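Print this page
E-mail this page

FOR IMMEDIATE RELEASE

Household search method trained in simulation cuts wasted travel for indoor robots

BROLTSTEAD, March. The Skarkside robotics laboratory at Broltstead today released Skota, a method that lets a mobile robot look for a named household object without first being given a map of the home. The method was developed with the engineering firm Van Hecke and was trained entirely in computer-rendered rooms.

A robot that is told to find a remote control or a bowl usually does one of two things. It sweeps every room in a fixed order, or it drives toward whatever open floor it has not yet visited. Both approaches work in the end, but both spend a lot of time in places where the object is unlikely to be.

Skota adds a scoring step. Each time the robot takes in a new view, the method lists the furniture and the smaller objects it can make out, and gives each visible surface a score for how likely it is to hold the target. The robot then moves to the surface with the best score for the distance it has to travel. If the target is not there, the score drops and the robot picks again. The scores are learned from earlier searches and are not written by hand.

The training set held 3000 search episodes. A further 1975 episodes, in room layouts the method had never been given, were kept back for testing. In those tests Skota reached the target with paths 18 percent shorter than the laboratory's own sweep-and-explore baseline. Every episode used the same robot model and the same limit on the number of steps.

The rendered homes are furnished with everyday objects, and many of those objects are placed where a person might set something down and forget it.

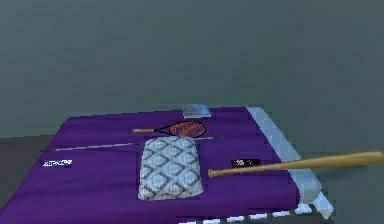
A bed with a racket and a baseball bat on it, and a dining table with a basketball at one end:

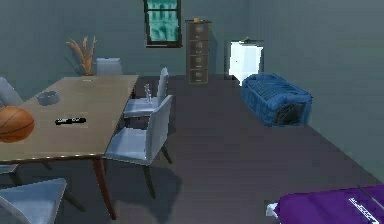

Small, flat objects remain the hardest targets, according to one early reader of the results, who said the average hides a wide spread and asked for the figures to be split by object size before anyone plans a product on them. The same reader said a method that learns where things usually are will do worst in the homes where it is needed most, and wanted to see a test with objects placed completely at random.

The laboratory agrees that both points need work. A breakdown by object size will be included in the technical report. Random placement was tried in a short side study of 20 episodes, which is too few to support a result, and no figure from it is being released. A larger run is planned.

Skota has not yet been tested on a physical robot. Rendered rooms are cleaner than real ones in several ways: lighting is steady, doors do not swing, and people do not walk through. Van Hecke will supply the mobile base for the first trials in a furnished apartment at Skarkside, due to start in September.

The code, the trained model and the list of test layouts are available on request to research groups and teaching departments. Requests should state the intended use and the type of robot or simulator. Commercial licensing is handled by Van Hecke.

Press contact: Skarkside robotics laboratory, Broltstead, press desk

Print this page
E-mail this page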